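Rarnby Project Report
Arnar Brynjólfsdóttir
Submitted 10/22/20

Does changing the look of a simulated room help a robot cope with a room it has never met?

I started Rarnby in March with one question and far too many floor textures. A gripper policy learns from rendered pictures taken at the wrist, and if every practice room looks the same, it can end up relying on things that have nothing to do with grasping — a certain shade of carpet, say, or a shadow that always falls to the left. I wanted to see what would happen if I kept shuffling those things about.

The rooms were built in Dotstead, a small room generator written by last year's group, and the training ran in Jeltard. I made two sets of 30 rooms. In the plain set, the floor and the light never changed. In the mixed set, each room got its own floor, furniture and light direction. Both policies had the same training time, and I repeated everything with 3 random seeds, which ate most of my summer and was worth every hour.

Shadows turned out to be the fun part! I had expected floor colour to matter most, so I spent two weeks on textures and only one afternoon on lights. Then I began looking through the wrist views properly and saw how much of the floor a single shadow can cross.
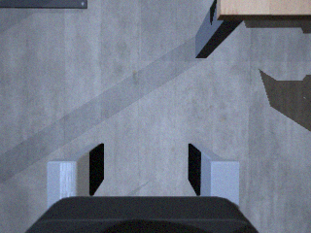

Figure 1. Wrist view in a simulated room, with the gripper open and a long shadow running across the grey floor.

For the test I used rooms that neither policy had trained in, with 50 attempts for each policy and seed. An attempt counted as a success if the object was lifted and held for three seconds. The mixed policy did better with all three seeds, and I was so pleased with the first result that I ran it again to make sure. The gap was widest in rooms with strong side light. In evenly lit rooms the two policies were very close.

I also tried changing only the floors and keeping the light fixed. That helped a little, but less than changing the lights alone — the opposite of what I wrote in my proposal.

There are limits. Everything was tested in simulation, and three seeds is a small number. The Frota arm in the lab is free next term, and I would love to try the mixed policy on it. I would also like to vary the blur and brightness of the camera, which I left alone this time.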